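About Skekell

Home | About | What we do | Visits | Contact

Who we are

Small outfit, five of us, two floors of an old building on the Lesorow side of town. Built 1956, draughty, decent stairs. We work on one question: can a machine do the chores yet? Washing up, clearing a table, putting things back in the right drawer, stacking a shelf at the back of a shop. Short answer, some of them, slowly, on a good day.

Longer answer below. Amber has asked me to keep this page up to date and I have not, so this is a rush job, sorry.

How it started

Valentyna Holovko and Crescencio Maldonado used to fix packing lines. Big fast machines, same box all day long. Very good at the same box. Then a customer asked if one could sort the odd returns, all shapes, and the answer was no. Not close. They got annoyed about it and Skekell is what came of that.

Elvia Quezada joined for the software. Dayana Beltrán came from hotel housekeeping, fourteen years of it, and she is the one who decides if a job counts as done. Amber Michiels does the money, the visits, the phone and most of the shouting.

What we do all day

Mostly tables. A chore gets picked, somebody does it by hand a few times and we write down what they did, then the arms have a go. Plates are a favourite. Fiddly edges, need holding down, need just enough push. Too little and your only stroking it. Too much and the plate goes for a walk. 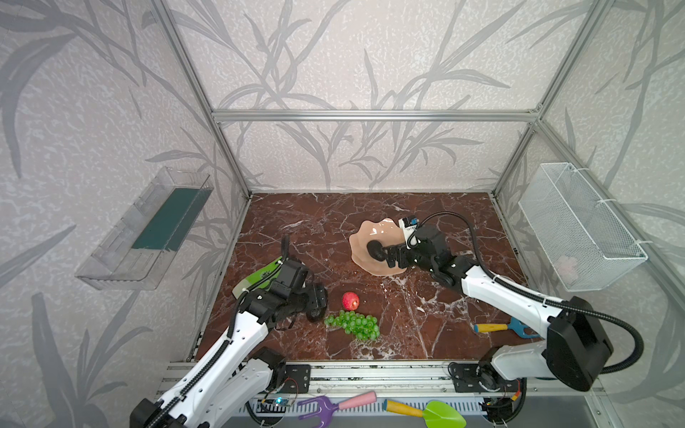 Every job gets 200 tries before we say anything about it in public. Dayana marks them pass or fail, no half marks. We had a long row about half marks in June and she won.

Elvia keeps the log. It's past 3000 entries now and a lot of them say "dropped it" or "stopped, no idea why". We keep those. People who come to us wanting to buy get shown the bad ones first.

So can they do it yet?

Wiping something flat: fairly good. Picking up one thing and putting it in a box: good, if it's a thing they have met before. Folding: poor. Anything in a bag: poor. Anything wet and slippery: ask us next year. A full kitchen after Sunday lunch, no chance, hire a teenager.

Shop-floor jobs are a bit ahead of the home ones. Shops are tidier and somebody has already decided where stuff goes. Barajas, who run the hardware shops, let us try refilling in one of their stockrooms and the small boxed items went all right. The loose screws did not.

Zikix

Our name for the software side. Doesn't stand for anything, Crescencio liked how it sounded. It isn't for sale on its own so please stop asking, we will say when it is.

Visits

Schools and care homes very welcome, groups kept small as the stairs are narrow. Bring a chore you hate and we'll tell you straight if it's any use trying. Next open afternoon is 7th August, tea provided, ring Amber to book becuase the web form is broken again.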